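Category: Robotics in the Home

4.2 Small-object tasks

The Clandance set holds 1,365 demonstrations of household chores, of which 80 involve small lidded containers. Policies trained on the full set performed well on wiping and folding. They did poorly on containers - the Drarnari arm dropped or tilted the object in most attempts. Opening a contact lens case requires one hand to steady the body while the other works the lid, and the grip must change during the turn (Figure 3).

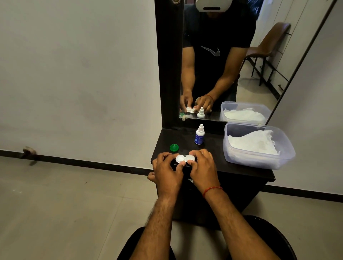

Figure 3. Two-handed handling of a contact lens case at a vanity table.

We do not consider such chores to be within reach of present machines. Further demonstrations may help, although raising the total to 2,000 brought little gain in our own trials.

Print this page | E-mail this page

Related items
Stumetti gripper: wear after 795 hours
Sithole benchmark for kitchen tasks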